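Gratard Technical Program
Course handout 7: Rules for two-arm cell simulation before hardware release
Revised 6 December 2023

1. Purpose and scope

This handout covers the practice rules for building, checking and signing off a simulated two-arm cell. It applies to all lab groups working on the Janimel exercises and to any group that plans to move a program to the physical cell in the Lennox building. Single-arm exercises are covered in handout 5 and differ mainly in sections 4 and 5.

The rules are course rules. They do not replace the applicable safety standards. Students should have read the robot system requirements in ISO 10218-2 and the general risk assessment procedure in ISO 12100 before the lab. Where a course rule is stricter than the standard, follow the course rule. Where the two appear to conflict, stop and ask the lab instructor.

2. Terms

Cell: the arms, their mounts, the table, the workpiece and all fixed objects an arm can reach.

Shared volume: the space that both arms can enter under their programmed joint limits. It is calculated from the limits in the program file and not from the limits on the data sheet.

Active arm: the arm assigned to the current step. In the Janimel exercises only one arm is active at a time unless the task sheet says otherwise.

Parked arm: the arm that is not active. It must be at a named pose, with its target held.

Clearance: the shortest distance between two collision bodies, measured over the whole motion. Clearance at the start and end poses alone is not sufficient.

3. Model preparation

3.1 Every object within reach of either arm needs a collision body. Objects out of reach may be visual only, but this has to be stated in the model log.

3.2 Thin parts such as cranks, handles, pins and pencils get their own collision bodies. Do not wrap a workpiece and its handle in a single box. The box fills the gap that the fingers need, and the planner will then either reject every grasp or be run with contact checking turned off.

3.3 Moving parts of a workpiece are modeled as joints. A crank is a revolute joint with a stated axis, a stated friction value and a stated range. If the range is continuous, write "continuous" in the log. A blank field is marked as missing.

3.4 The workpiece must have a defined attachment to the table. Three options are accepted: fixed, clamped, or free with friction. A fixed attachment is acceptable for path checking only. Force results from a model with a fixed workpiece are not accepted for release, as they hide tipping and sliding.

3.5 Mounts and rails are part of the cell. Groups often import the arms and leave the support structure as a visual mesh. An elbow that passes through a rail in simulation will hit it in the lab.

3.6 Units are millimeters, newtons and degrees in all logs, regardless of what the simulator uses internally.

4. Motion rules

4.1 The approach to a handle or knob is made in two moves: a free move to a pre-grasp pose, then a straight-line move to the grasp pose. The pre-grasp pose is at least 50 mm from the nearest surface of the workpiece.

4.2 Minimum clearance between the active arm and any fixed object is 10 mm, except for the gripper fingers during the final straight-line move.

4.3 No part of either arm may exceed 600 mm/s in the free moves. The straight-line move is run at the speed given in the task sheet. Check the elbow as well as the tool point. On a folded arm the elbow can be the faster of the two.

4.4 The parked arm stays outside the shared volume. If the geometry of the cell does not allow this, the overlap is declared in the release form and the interlock in section 5 is mandatory.

4.5 Turning motions are programmed about the axis of the workpiece joint and not as a chain of taught points. Taught points on a circle produce side loads between the points. In a light workpiece this is enough to shift the base.

4.6 Every grasp has a retreat path that is valid from any crank angle. Test it at the top, bottom, left and right of the turn as a minimum.

5. Interlock between arms

5.1 Entry to the shared volume is by token. An arm requests the token, waits for it, enters, leaves, and returns it. The token is returned only after the clearance condition in 4.2 is met against the other arm's parked pose.

5.2 Timeouts do not release the token. A timeout stops both arms and raises a fault.

5.3 Restart after a fault is a manual step, in simulation too. Groups that script an automatic restart to save time during batch runs must remove it before submission. The Gruvitz checker flags automatic restarts and rejects the file.

6. Worked cell: crank-operated sharpener

The reference cell for exercise 7 uses a desktop pencil sharpener as the workpiece. The assigned step is the approach to the crank knob. The other arm has no task in this step and is treated as parked.
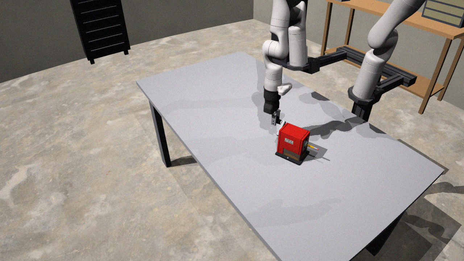
Fig. 7.1. Reference cell, simulated. Left gripper beside the crank knob of the sharpener.

Points to check in this cell, with the rule that applies:

Crank and knob as separate bodies, crank as a revolute joint (3.2, 3.3). The pencil projects from the end of the housing opposite the crank and needs its own body.

Rail frame joining the two mounts (3.5). Include the long beam behind the arms in the clearance report for both elbows.

Parked pose of the right arm. The gripper is outside the view used for the figure, so the figure cannot serve as evidence for 4.4. Submit the joint values and the calculated clearance.

Distance between fingers and housing. The knob is close to the body of the sharpener, and a finger path that clears the knob may still touch the housing or its base plate. Report the two distances on separate lines.

7. Release record

A release record contains the model log, the clearance report, the speed report and the fault test. The batch run is 600 cycles with the start pose of the workpiece varied within the tolerance in the task sheet. All cycles are reported, including those stopped by a fault. Removing failed cycles from the record voids the submission.

Screenshots may be attached but carry no weight for clearance. State the simulator version, the physics time step and the random seed on the first page of the record. If any of these change, the batch is run again.

8. Before the next session

Complete the model log for the reference cell and upload it to the Gruvitz checker. Bring the printed clearance report. Groups without an accepted log will work on section 3 during the session and will not be given time on the physical cell.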